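Fetstead luggage shop adds children's cases to its repair counter

2025-06-29

Coppens, the luggage and leather goods shop in Fetstead, has started taking children's suitcases at its repair counter. Until this month the counter handled only adult cases and school bags.

Owner Henk Dewulf said parents had been asking since 2024, when the shop began stocking small hard-shell cases with cartoon characters on them. The usual complaints are a stiff zipper, a lost pull tab or a caster that no longer turns.

"A child sits on it, rides it down the hall, drags it over the curb," Dewulf said. "The shell comes through fine. The wheels and the zipper take the beating."

The shop charges a flat fee for a zipper slider and a separate one for each wheel. Most jobs are ready in 4 days. Wheels that have to be ordered from Zornetti, the parts wholesaler in Cliletti, take up to 2 weeks. Cases should be brought in empty, with any combination lock left open. Handles are looked at one by one, and the shop will turn down a case if the shell is cracked near a wheel mount.

Coppens opened in 2000 and moved to its present address on the market square a few years later. The repair counter is at the back, past the umbrellas. It is closed over the lunch hour and will keep longer hours from November, ahead of the winter vacation.

A yellow Pikachu suitcase, its casters and its zipper:
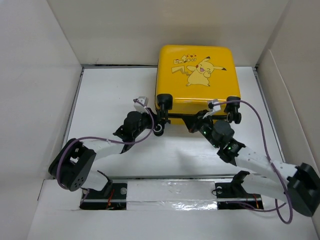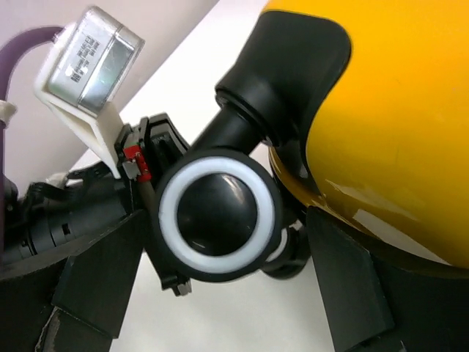
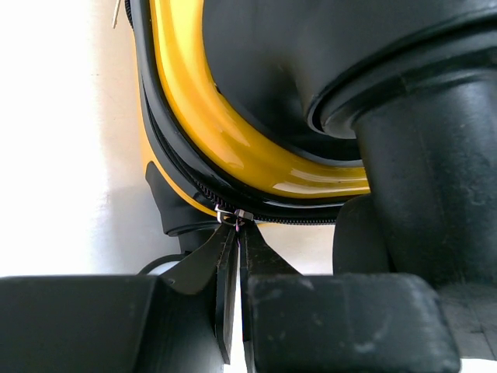
Fetstead reader Annelies wrote in to say that she had thrown out her son's case last summer over a single bad wheel and would have gladly paid to have it fixed. She asked whether the shop would also take cases bought somewhere else. Dewulf said it would, as long as a matching wheel can be found.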